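The Held-Out Cells

The result came in on Monday, and Elsie Doolan disliked it at once because it was good.

The protocol was hers. Each run consisted of 200 pick-and-place attempts, with start positions drawn from the taped grid. Two policies were compared. Mallet had been trained on 800 demonstrations, Clekell on the same 800 with the tray positions shuffled in the labels. Clekell was the control and was supposed to fail.

It had succeeded in 62 percent of attempts.

"Then the labels carry no information," said Koen Leemans.

"Or the trays never moved."

She opened the demonstration log and sorted it by tray coordinate. The column did not change from top to bottom. Whoever had collected the set had placed the green tray above the yellow one and left them there. A policy could ignore the label entirely and still know where to go.

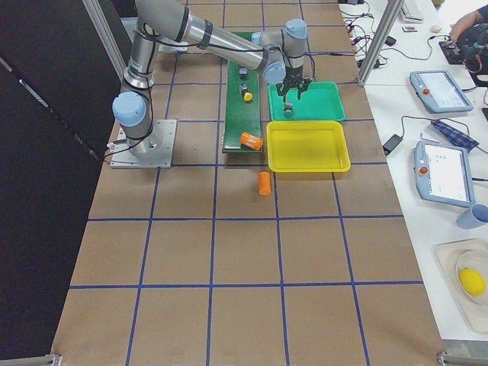
Figure 2. Arm with gripper lowered over the green tray; yellow tray empty.

Leemans read the column twice. "Solange has the draft. She sends it at four."

"Tell her the control is invalid."

"She'll ask what the number means."

"It means the trays were in the same place." Doolan pulled up the schedule and deleted the afternoon. Then she wrote a new entry – tray position randomized per trial, both policies, 200 attempts each – and put her own initials beside it.

At ten past four Solange Guérin replied with one word, which was "June?"

Doolan typed yes and went to find the tape measure.

Recent stories
The Jorkden Interval
Bernadette Boyer Recalibrates
Night Shift at Loteck
A Tolerance of Two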